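Flollorness Workshop Group
Minutes of the gripper comparison meeting, March

Held in the long room, starting at 10.15. The chair welcomed everyone, and thanked those who had come in early to get the kettle on and the arm warmed up. There were apologies from two members, both of whom sent kind wishes and (in one case) a rather long list of questions, which were taken under item 3.

1. Minutes of the last meeting

Agreed as a fair record, with one correction. The controller we sent back was the older Wakis unit and the newer one is still with us. The secretary is sorry for the muddle, as it led to at least one member looking for the wrong box.

2. Where we have got to with the two grippers

The group has been trying the Hollmann fingers against the Aveck fingers on the same arm, with the same controller settings, so that we are comparing like with like as far as we can manage. The job is the one we settled on in the winter - pick up a light cup, put it on the kitchen scale, let go, back away, then come in again and lift it off. It sounds a very small thing to spend so many mornings on, but those who have sat with it will know how much there is to learn from a cup.

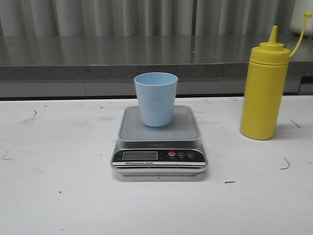
The member looking after the log reported that we have now completed 217 runs across both sets of fingers. The target remains 3000 before we write anything up for the other groups, and there was some good-natured groaning at this. It was pointed out that the early runs went slowly while we were all still learning, and that the pace has picked up nicely.

On the comparison itself, the feeling in the room was that the Hollmann fingers are the gentler of the two and let go more cleanly, while the Aveck fingers are more forgiving if the arm comes in a little to one side. One member felt quite strongly that we ought not to pick a favourite yet, and the chair agreed, although several people then went on to say which was their favourite anyway.

There was a longish talk about squeezing. A thin plastic cup gives when it is gripped too hard, and then springs back as the fingers open, and this can shift it on the platform. We have been closing to a set width so far. It was agreed to try closing to a set force for the next block of 100 runs, with each set of fingers taking an equal share, and to keep everything else as it is.

3. The cameras

We spent the largest part of the morning on this, and the secretary asks forgiveness if the notes are fuller here than elsewhere. The fixed camera gives a good steady view of the work area and everyone is happy with it. The wrist camera is the one that divides opinion. Those in favour said that it shows the approach far better than anything else we have, and that we should have been guessing without it. Those less keen said that the fingers take up a good deal of the view. 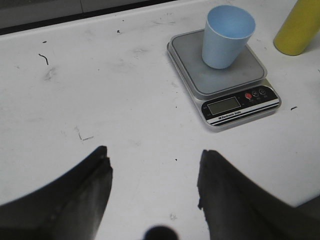
The question was raised of whether to tilt the wrist camera by 5 degrees, to bring in more of the table ahead of the fingers and less of the gripper itself. A member who had tried something of the kind at Flollorness before warned that any change of angle means going through the whole calibration again, and that it took a full afternoon last time (with biscuits). After some discussion it was agreed to leave the mount alone until the force runs are finished, and then to look at it afresh.

One of the questions sent in by an absent member was whether the scale could be read by camera, to save writing weights down by hand. The general view was that we could not rely on it. The display has been hard to make out in the recorded pictures, and the log sheet will carry on as before. The member will be thanked for the suggestion, which was a sensible one.

4. The controller

The newer Wakis controller has behaved well on the whole. There is still a small pause between the fingers opening and the arm starting to lift away, and it is longer on some runs than others. We do not yet know whether this comes from the controller or from our own settings. Two members kindly offered to sit down with it together before we next meet and bring back what they find.

5. Any other business

The spare finger pads have arrived and are in the second drawer. Please write on the sheet when you take a pair, and put the worn ones in the tin so that we can compare the wear later on.

A request was made for a softer cloth for wiping the table. Agreed.

6. Actions

Set up the force runs with both sets of fingers: arm team.
Look into the pause on release: the two members who offered.
Reply to the questions sent in: secretary.
Camera angle: carried over.

The meeting closed at 12.40. The next will be in the same room in April, at the same time.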